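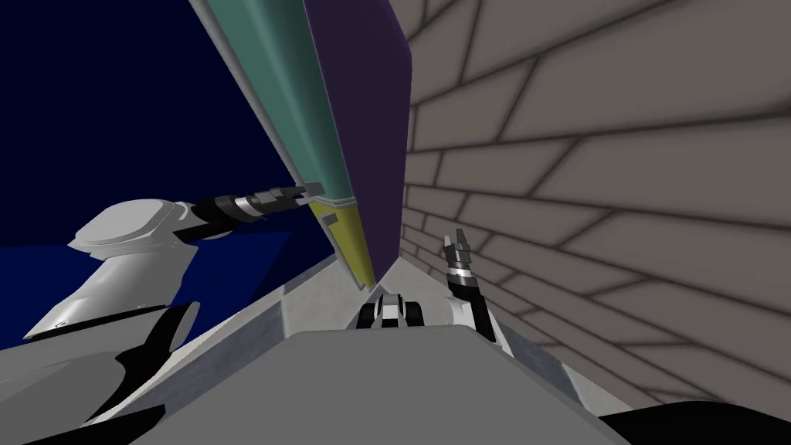 Fig. 3. Arm with black gripper against a teal, purple and yellow beam; gray brick-pattern wall at right.

Section 3. Setting Up an Air Defense Exercise

Applies to the Kesby Plotting Trainer, release 2. Section text revised April 29, 2022.

This section covers the instructor station. Student plotting stations are covered in the next section. Before starting, confirm that the trainer license is active and that all stations show READY on the network page.

3.1 Terms used in this section

Own ship: the vessel from which all ranges and bearings are measured.
Track: any air or surface contact that has been given a track number.
Raid: a group of hostile air tracks that share one entry point and one time of entry.
Engagement: the assignment of a launcher and a fire control channel to one track.

3.2 Creating the exercise file

1. On the instructor station, open the Exercise menu and select New.
2. Enter a name for the exercise. Names may contain letters, numbers and hyphens. Spaces are converted to hyphens when the file is saved.
3. Select the operating area. Two areas are supplied with the trainer: Erdem (open water) and Lekska (coastal, with islands).
4. Set the clock rate to 1:1. Faster rates may be used for demonstration but disable scoring.
5. Select Save. The file is written to the instructor station only. Students do not receive it until the exercise is published (see 3.6).

Note: The Lekska area applies land masking to all radar contacts. A low track passing behind an island will drop from the student display and return under the same track number if it is regained within 15 seconds. After that time a new number is issued.

3.3 Placing own ship

1. Select Own Ship, then Place.
2. Enter latitude and longitude, or click the starting position on the chart.
3. Enter course and speed. Course is always true. The trainer does not accept magnetic courses.
4. Select the ship type. The type sets the radar horizon, the number of fire control channels and the magazine load.
5. Check the heading marker on the chart against the course entered. If the two do not agree, select Reset Gyro.

Caution: Changing the ship type after tracks have been added deletes all engagement rules. Track data is kept. Save a copy of the exercise file before changing the type.

3.4 Adding tracks

Tracks can be added one at a time or loaded from a track list. A track list is a plain text file with one track per line. The limit is 500 lines. Lines past the limit are ignored, and the message LIST SHORTENED appears in the status bar.

To add a single track:

1. Select Tracks, then Add.
2. Set the category to Air or Surface.
3. Set the identity to Hostile, Friendly, Neutral or Unknown. This is the true identity and is never shown to students.
4. Enter the start position, height, course and speed.
5. Enter the entry time, counted from the start of the exercise.
6. To change course or height during the run, select Add Leg and repeat the entries for each leg.

To build a raid, add the first track, select it, and use Copy to Raid. Set the spacing between members in the box that opens. Members with the same height and no spacing will appear to the student as a single contact until range has closed enough for the radar to separate them.

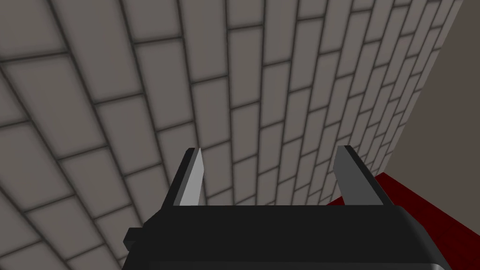

Tracks with a height of zero are treated as surface contacts whatever category has been entered. To place a very low air track, use the lowest nonzero value in the height list.

3.5 Setting the missile system

1. Select Weapons, then Battery.
2. Set the launcher to Single-arm or Twin-arm. Reload time changes with the setting and cannot be edited on this page.
3. Enter the number of rounds available. The value may be lower than the magazine load for the ship type but not higher.
4. Set the fire control channels. A channel in use by one engagement stays busy until the missile reaches the target or the engagement is broken.
5. Set the firing doctrine:
 Single: one round, then assess.
 Salvo: two rounds on the same track, then assess.
 Hold: the student requests release and the instructor approves it.
6. Select Test. The trainer runs the battery against a built-in target and lists any faults.

Caution: Do not run Test while a published exercise is in progress. The test target is sent to the student displays.

If Test reports NO ILLUMINATION, check that at least one channel is set to On and that the director is not inside a blind arc. Blind arcs are shown as shaded sectors on the own ship page. They may be edited only from an administrator account.

3.6 Publishing and starting

1. Select Exercise, then Publish.
2. Wait until each station in the list changes from SENDING to LOADED. Loading the Lekska area takes almost 3 minutes.
3. Confirm by voice that each student has a chart and a blank track table.
4. Select Start. The clock begins on all stations together.

A station that does not reach LOADED can be dropped from the list with Remove and rejoined later. Its record will begin at the time it rejoined.

Note: Pausing stops all tracks and missiles in flight. Student input made during a pause is held and applied when the clock restarts.

3.7 Saving the record

At the end of the run, select Stop, then Save Record. The record holds all tracks, student entries and engagements. Closing the exercise before saving discards the record.

Questions on this section go to Kamlesh Sisodia, Technical Publications, Clidavness. Quote the release number and the section number.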